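Best way to store half-used craft paint bottles in a small apartment?

Posted by Sidra Ghumman

I took over the supplies for a kids' craft table that runs every other Saturday, which means they now live in my hall closet. It's mostly squeeze bottles of paint and glue, plus a drift of tiny parts that belong to something, somewhere. Until last month it was all in one tote. Every time I opened it a cap had come loose, and I have now cleaned green off things I didn't know I owned.

I have one closet shelf and a kitchen table to sort on. Should the bottles stand up, lie down or go upside down? I've heard all three, each time from a person who was very sure. And what do you do with the little stuff?

Parveen Kazmi

I ran an after-school art room for years, so I have opinions. In order:

1. Pull out anything small first and give it a bin of its own. See-through plastic is good, so you can find the one red piece a child is crying about without dumping everything out. 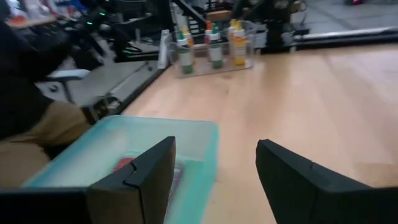 2. Wipe the necks and the inside of the caps with a damp rag. Dried paint in the threads is why your caps come loose – they feel tight but they're sitting on a crust.

3. Store them standing up, tips closed. Upside down is fine for ketchup. With craft paint you're trusting a cap that has already let you down.

4. Lay them on their sides only while you sort, with the labels where you can read them. Mine once spent a whole September like that, and I found out which two leaked. 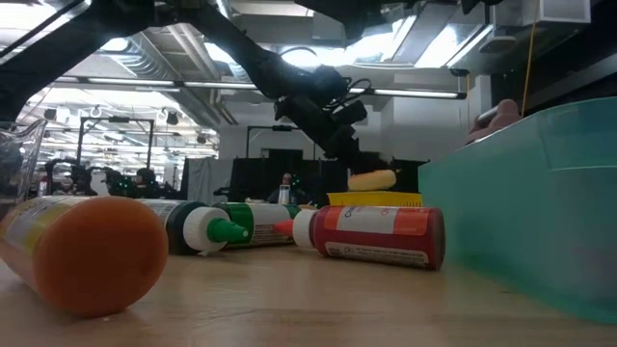
Squeeze bottles laid out on the table, orange one in front.

If a tip is clogged, soak it in warm water and poke it with a toothpick. Don't squeeze harder. I did that once, and the ceiling still remembers.

Yhon Llanos

just buy new ones, paint is cheap

Anum Ansari

Paint is cheap until you're buying it for other people's children. I agree with Parveen, except that I do keep mine on their sides, in a shoebox, because my shelf is too short for anything else. I put a square of plastic wrap under each cap and it's been fine for 2 years. Put a tray under the box anyway.

Contact us | Copyright Groslow Community Help | Back to top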